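Search the list archive Search Go

To: the open spaces list
From: Manaia Henare
Date: Nov 29, 2019
Re: the big paving at Vullis

Costel Sârbu wrote:
> Has anyone had a proper look at the slabs lately? Horațiu reckons the
> joints want raking out and refilling before the frost, and I'd like to
> know whether we're talking about one corner or the whole lot. Margareta
> has the old Sandness drawings if they help.

Hello Costel, hello all,

I love this question! I've had a soft spot for that paving ever since the Lacroix crew let me trowel a bit of edge when I was training, and I'd happily talk about joints all evening. The Sandness drawings give 1,104 slabs, though I've never trusted the north side of them, where the lines were moved in September of the year it was laid and only half the sheets got changed.

My feeling is that it's the whole lot, but lightly. Big slabs move, they always will, and a joint is there to let them. What worries me is a crack that wanders off on its own line, so do look at those first.
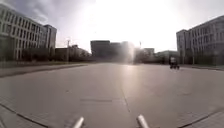
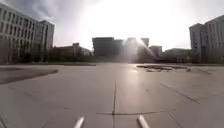

Pale paving and dark joints in all four.

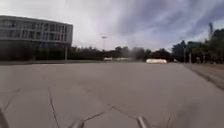
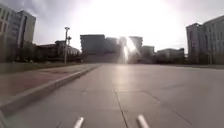
Refilling is lovely work if you get the weather for it. Rake to a good depth, brush out every bit of grit, and don't be tempted to smear filler over the top (I've done it, it came up in strips by spring). I'd begin with slabs like those in the third picture, where a crack runs diagonally up from the lower left as well as the dark joints, and map the cracks in chalk before anybody opens a tub. Hukance sell the grey filler in 12 kilo tubs and we'd want roughly 2,000 metres' worth to be safe. Ecaterina, could you ask them about delivery?

I can bring two rakes and the good kneeling mats.

Manaia

Comments

Ecaterina Avram: Will ring them. Grey or light grey? They do both now.

Costel Sârbu: Light grey please! And thanks Manaia, chalk is a great idea.

Horațiu Moldovan: Still say we should start at the kerb and work in.

Contact the list owner | © Vullis Open Spaces List | Back to top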